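# Teaching by remote control: the bottle task

The Skerneck demo day promised robots that "learn from people." I went in with doubts and came home with most of them. A person steers the arms from a distance, the motions get recorded, and software called Kevik is supposed to work out the rest. The handout says 20 runs are enough for a simple job. Further down, it says 1,000 for anything "less tidy," and I know which figure I believe.

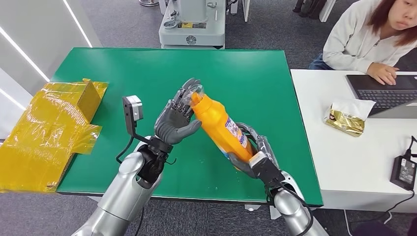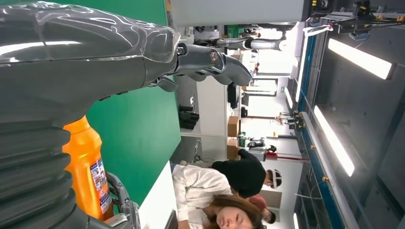
Orange bottle, two views: in both hands over the green table, then from the small camera near the wrist.

I asked how Kevik copes with a bottle of a different shape. The answer was a slide about May. Steering by hand is real skill – I'd give the operators more credit than the brochure does – but a good recording of a person's work is still a person's work. Nakton made the same promises at its own open house, and I'm waiting on those too.

Posted February 5, 2021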